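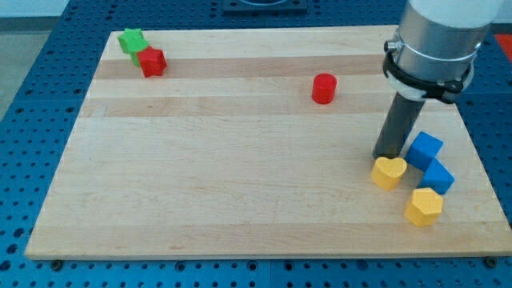

Automation and Work, Unit 6
Pick-and-sort cells and the jobs next to them
Handout, revised Aug 5, 2024
Instructor: Yung-ching Shih

6.1 Scope

Unit 5 dealt with fixed automation: one part, one path, long runs. This unit deals with cells in which an arm moves small, mixed parts on a flat work surface. The technical content is light. Most of the unit is about what happens to the tasks of the people who did the sorting before the arm was installed, and who in most plants are still there afterward.

The running case is the kitting area at Kutell, a supplier of boxed hardware sets. The integrator was Jiltine. Read the case summary before section 6.4.

6.2 Terms

Cell: the arm, its work surface, the parts on it, and whatever guarding or speed limit applies.

End effector: the tool at the wrist. It may be a two-jaw gripper, a suction cup, or a plain rod. A rod cannot lift a part by itself. It can push one, and pushing is enough for many sorting jobs. Sort by pushing whenever the part may stay on the surface.

Contact task: any task in which the tool slides or presses on the part while it moves. Contact tasks are harder to program by fixed positions because the part does not always go where it is pushed. A star and a hexagon pushed along the same line will turn by different amounts. A cylinder standing on its flat end slides, and may tip if it is pushed too high. Two blocks that touch will often move as one.

Intervention: any act by a person that changes the state of the cell during a run. Freeing a jam is an intervention. So is nudging a part back from the edge of the board. Watching is not.

Exception: a state the cell cannot leave without an intervention.

6.3 Task breakdown

Before automation, the kitting job at Kutell was described in one line on the job sheet: "sort and pack." Observation over two shifts in January gave a longer list.

1. Empty the tote onto the bench.
2. Spread the parts so that none overlap.
3. Identify each part by shape and color.
4. Group parts by kit.
5. Set aside damaged or unknown parts.
6. Pack the kit and close it.
7. Tell the lead hand when a bin is running low.

The cell took over items 3 and 4 and most of item 2. It did not take over item 5, although the purchase document assumed it would. Item 7 had never been written down. It was lost on the first day and came back in week three as a form.

The usual error in planning is to count items and not minutes. Items 3 and 4 took the largest share of the time, but they were also when operators talked to each other and noticed problems with incoming stock.

6.4 Case data

The figures are for one cell and one shift pattern. They should not be applied to other sites.

Kits completed in the trial: 1,213
Interventions logged: 99
Interventions caused by touching or overlapping parts: 70

Operators were told to log every intervention. In interviews they said that small nudges were often left out, so the logged total is a lower limit. The plant had planned for 2,000 kits in the same period. Management read the shortfall as a problem of arm speed. The log points to part spacing, which depends on how the tote is emptied, and that is still a manual step.

Jiltine's second visit changed the order of work. The arm now separates clusters first and sorts second. Each run takes longer, and the operator is called less often. Both operators preferred this, for different reasons: one could attend to packing without breaks, and the other disliked reaching over the board.

6.5 Changes in the work

Attention. The operator moves from steady handwork to waiting and responding. Waiting is counted as idle time in the Kutell system, and this lowered the measured output of the two operators for a full month before the code was changed.

Skill. Operators learned to predict which layouts would fail. A part close to the edge, or two prisms side by side, was spread by hand before the start command. The skill is real but appears in no pay grade at the site.

Authority. It was unclear who could stop a run. The written rule said the lead hand. In practice it was whoever stood nearest. The rule was rewritten to match.

Pace. With hand sorting, a tired operator slowed down. With the cell, the pace of calls is set by the parts.

6.6 For the seminar

Read the Chuang chapter on task allocation, first half only. The Sistura interview notes are on the course page; bring a copy.

Prepare one page on a job you have held or observed. Break it into items as in 6.3. Mark those that a pushing tool could perform, those that need a grip, and those that are not written down anywhere. For each marked item, state who would handle the exceptions and how that time would be recorded.

Pages are due at the start of the session.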